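Home Trips Workshops Archive Contact

Open day at the Grestelik tile works

The Grestelik works opens its doors to the public one day each December, and this year I took the train to Pulora to see it. The walk from the station is uphill and takes longer than the leaflet says. Entry was free, but the guided part had to be booked at the gate, and the morning groups were full when I got there. I took a place on the 2 p.m. tour and spent the wait in the canteen, where the soup was good and the coffee was not.

The tour started in the clay store. Grestelik still buys most of its clay from a pit in the next valley, and it sits under cover for a full season before anyone uses it. Our guide had us rub two samples between our fingers, one fresh and one aged. The aged one was clearly smoother. From there we went through the mixing room, which was loud enough that the talk had to wait until we were out the other side.

Pressing and drying are in the same long shed. The small mosaic pieces are pressed in sheets and separated later, while the larger floor tiles are made one at a time. Drying takes three days in winter. The works has 104 glaze colors in its current book, and the sample wall near the office shows all of them. Several of the blues look the same until you hold them side by side. The older greens are no longer made, which the guide said brings in complaints from people trying to repair a bathroom.

The kilns were the part I had come for. One was running and we could stand at the yellow line and feel it from there. The other was cold and open for cleaning, so we got a good look at the shelves and the brickwork. Up to 2,000 small tiles go in on one car.

The last stop was the laying hall, where the Vahidi trade school teaches its floor courses. Students practice on boards first and then on the floor. The instructor talked mostly about joints. Mosaic has far more grout in it than people expect, and a floor that looks dull has often just been wiped too early. She also said to mix the sheets from different boxes before laying — a slight change in color shows up at once if you don't.
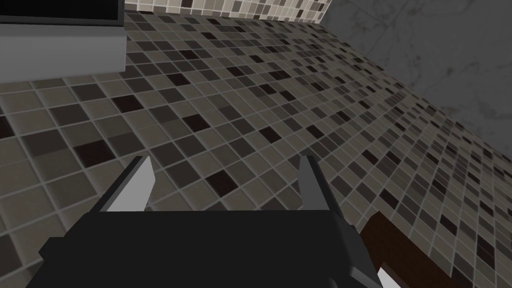

Mosaic floor, computer rendering.

The shop by the gate sells seconds by weight. I bought a bag of mixed whites and a tub of Zoltus grout, and both were heavy by the time I reached the station. Parking is limited, so the train is the better choice. Wear closed shoes, as sandals are turned away at the kiln building. The works closes to visitors at 4.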